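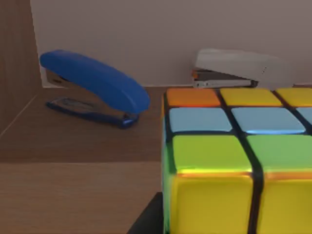 Puzzle cube and staplers.

A day at the Letholm toy and stationery fair

I had been meaning to go to the Letholm fair for years, and every May something got in the way (a wedding, a bad back, the year the car gave up outside Kuncombe), so when I finally found myself in the queue with a flask of tea and a sensible coat I was as pleased as a child. The doors open at nine. I was there by half past eight and already had a good few people in front of me, most of them with empty shopping bags folded under their arms, which told me they had done this before.

The fair fills the old corn hall and spills over into the two rooms behind it. There were 217 stalls this year according to the printed guide, and I won't pretend I saw all of them. I started on the left and went round slowly, the way my mother used to do a jumble sale, and by eleven o'clock I had only got as far as the fountain pens.

What a lot of pens, though! One stall had nothing but school pens from the fifties and sixties, laid out by colour in shallow drawers, and the lady behind it let me try as many as I liked on a pad of cream paper. I came away with a dark red one with a slightly scratchy nib that she said would settle down with use. It was 11 pounds, with a bottle of ink thrown in. A little further on was the Tundia stand, which sells notebooks with sewn spines and proper thick covers, and I stood there stroking them for longer than was polite. They do a small one that fits in a coat pocket and I bought 3, two of them for presents, or so I told myself.

Lunch was in the back room, where Güneş had taken over the kitchen hatch. If you go, have the flatbread with spinach and white cheese, and go before noon, as the queue after that was right down the corridor and round past the cloakroom. The tea came in little glasses and was very strong. I shared a table with a couple who collect pencil sharpeners and we had a lovely talk about tins. 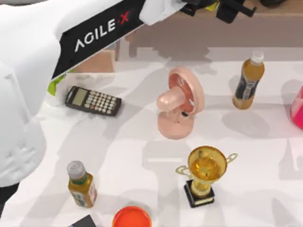

The afternoon: puzzles and wooden toys

After lunch I went across to the puzzle side, which was noisier and a good deal warmer. I am hopeless at puzzles and always have been. My brother could do a cube when we were small, and I used to peel the stickers off his and put them back in the right order, which he noticed every single time because the corners curled. I told this story at one of the stalls and heard two more just like it straight back, so it must have been a common crime.

The jigsaws were my favourite part of the whole day. There was a hand-cut one of a harbour, 26 pounds and worth it for the box alone, and I walked away from it twice before going back with my purse open. The wooden toys were beautiful too, but dearer, and by then I was down to my bus fare.

A few practical things. Parking in Letholm is poor on fair days, and the bus from Kuncombe stops almost outside the hall. Bring cash, as plenty of the smaller stalls don't take cards. The cloakroom is free and they will look after your shopping, so use it early and save your shoulders. I caught the ten past four home, with the harbour on my knee and ink on my cuff, and had the edge pieces sorted before supper.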